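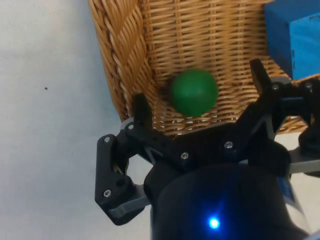
Wicker basket with a green ball in it.

Bolasik Song Archive
Progress report to the Neven Fund, second period

1. Summary

In this period we continued to record the old wedding and harvest songs of the villages in the Dzene valley. The work goes mostly according to the plan. We recorded more songs than we expected, but the writing down of the words is slower, and we ask below for a small change in the budget.

2. Recording

We visited nine villages between March and June. In seven of them we found singers who still know the songs in two voices, where the lower voice holds one note and the upper one moves over it. In the other two villages the songs are remembered only by single persons, so we recorded them solo. In total we have now over 60 songs, if we count the variants as separate songs. The application promised less than this, and we do not plan to search for many more. We prefer to return to the same singers and ask for the verses they left out the first time.

Most recordings were made in kitchens. The sound in the church at Ponus is more beautiful, but the echo covers the words, and for our purpose the words are important. We made one evening session in the church anyway, because the women of the upper village wished to hear themselves there. These recordings are kept in a separate folder.

One matter took more time than planned. Some singers do not want the funeral laments to be recorded inside a house where people live. We respected this and moved those sessions to the old school, which has to be heated from the early morning. The cost of firewood is shown under "Other" in the financial table.

3. Transcription

The melodies of all songs from the first four villages are written down and checked. For the words we are behind. The dialect has several sounds that the standard alphabet does not show, and our first system of marks was too complicated – even the two people who made it did not use it in the same way. In May we changed to a simpler one. The texts that were already finished must now be corrected, and we think this will take until the autumn.

4. Work with young singers

The singing group in Ponus meets at 6 p.m. once a week in the reading room of the library. There are 10 regular members, mostly from the secondary school. They learn directly from the recordings, without notes, and they now know the full bride's cycle except the last song, which is very low and does not suit their voices. We asked an older singer if it is allowed to sing it higher. She answered that in her mother's time everyone started where they liked.

5. Difficulties

The external disk bought in the first period stopped working in April. No recordings were lost, as a second copy was at the library. We replaced the disk from the equipment line.

6. Request and next steps

We ask for permission to move the unused part of the travel money to transcription. The total sum of the grant stays the same. In the next period we will finish the correction of the texts, record the missing verses and prepare the first booklet for printing. The draft of its contents will be sent to the Fund in September, together with the sound files of the songs chosen for it.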